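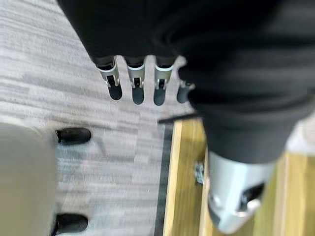

Issue 30

Studio > Drawing > Tutorials

How to Tone Paper for Charcoal (and When to Leave It Alone)

4 min read

Toned paper gets sold as a shortcut to good drawing. I doubt it. A weak drawing on gray paper is still weak, only moodier. But if you work from the middle values out, it can save you an hour of rubbing, so try it once.

Skip the pre-tinted pads. Most of the ones I've bought faded on the wall within a year.

1. Tape a sheet of heavy cotton paper to a board on all four sides.

2. Scrape a stick of soft vine charcoal over it with a knife. Use less than you want to.

3. Rub the dust in with an old T-shirt, in circles, then once straight across. Special chamois cloths are fine, but I can't see what the extra money buys.

4. Tap the board on its edge outdoors and rub again. Stop while the gray still looks too pale.

5. Lift the lights with a kneaded eraser before you draw a single line. If they won't come up clean, you pressed too hard in step 3. Start over.

Etenesh Dinsa taught a version of this at Prestasdale with a wash of cold tea under the charcoal. It looks handsome for a week. Mine buckled, and I have not been talked back into it.

As for fixative, I'd hold off until the drawing is finished. Every "workable" spray I've tried left a skin that the eraser skated over. Two light coats at the end, board lying flat, window open.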